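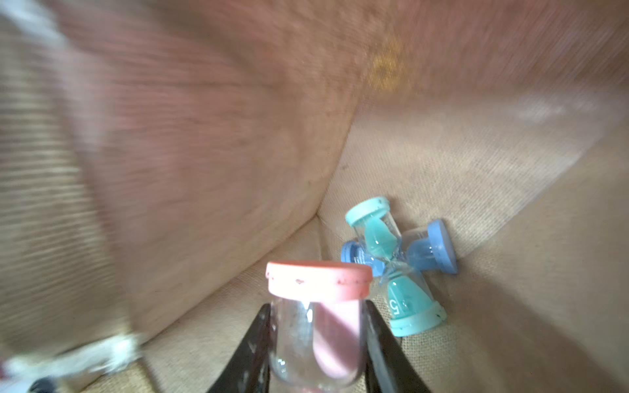 27 May 2019. Job 2422, sand timers, first proper go. The question from Ruth was whether the coloured timers are good enough to run the glaze and resin benches, so that people stop using their phones with gloves on. My answer at the end of the day is "it depends who's asking", and I expect to hear about that. Testing spread off the bench fairly early and onto the seat, where the teal and the blue ended up crossed over each other. The teal is the one with the white 5 on the bulb, and it's also the one that gave me the most grief. Lying down like that it keeps a heap of sand in both ends, so whoever picks it up next has no idea whether it's starting, finishing or on leave.

Method, such as it is. Stand the timer upright on the granite offcut, start the stopwatch when the stream starts, stop it when the last grains go through. Flip, repeat. Keep the two directions as separate columns. I know Jinlong thinks this is fussy. Jinlong has not seen the columns.

Pink (sold as three minutes). Runs short, by 11 seconds one way and a bit less the other. Very consistent about it, though. I could live with a timer that is wrong by the same amount every time – I've worked with people like that. The sand is a lovely pale colour and quite hard to see running if you've got the window behind it, so face it away from the light or you'll be squinting at the neck for the last half minute.

Teal (five minutes, according to itself). Runs long by 19 seconds on a good run. On a bad run it stopped altogether, dead quiet, with plenty still up top. A tap got it going. I wrote the run off, then it did the same on the next flip, same end up. Other end up, no trouble. So either there's a burr in the neck or a bit of grit that likes one side. I've put a dot of correction fluid on the bad end. Please don't pick it off, Reece.

Blue. Barely got to it. Two runs, both fine, both boring, nothing to report. My favourite of the lot.

The damp question. Kwok-wai reckons the sand is picking up moisture and clumping. The hygrometer by the sink said 70 this morning and the heater was off, so I was ready to believe him. But the tubes are sealed, or are meant to be, and the blue one spent the night on the same shelf and behaved itself. Will put the teal in the drying cupboard overnight with a bag of silica and try again. If it improves I'll owe him an apology and probably a sausage roll.

Caps. They've all picked up small specks from somewhere. I had a rub at the pink one with a damp cloth and got some off. Didn't go at it with metho as I don't know what the plastic is, and the cloudy jug from November is still on the windowsill as a warning to us all.

What we need versus what we've got:
- Resin stir is three minutes, and a little over does no harm. Pink is short, so no good unless you finish the sand and then count to ten. People will not count to ten.
- Glaze soak is five minutes and very forgiving. Teal would do if it didn't nap.
- The Fokitz adhesive wants pressing for a time we don't have a timer for. Stopwatch.

Tracey asked if we could just order the Burkico ones, which come with a certificate. We could. They also cost more than the bench they'd be standing on. Have asked Ernov for a price on a plain glass set and been told someone will ring. Nobody has rung.

Still to do: more runs on the blue, both directions. Teal after drying. Find out if laying them on their sides between uses makes any difference to where the sand packs, as that seems to be how they all end up no matter what I say. Knock up a rack out of the Cheetham offcuts so they've got somewhere to stand. And return the stopwatch to the drawer with the stopwatch label on it, where I did not find it this morning.

Shared 4 times
3 comments

Kwok-wai Huang
Sausage roll noted. Sauce please. Also check the heater timer, it was off because somebody had set it to come on at night.

Reece Bloxham
Was that correction fluid? I thought it was glaze. Sorry. Pretty sure it was the end nearest the 5 but wouldn't swear to it.

Ruth Naylor
So is that a yes or a no for the resin bench? I've got people starting on it next week and they'll want telling.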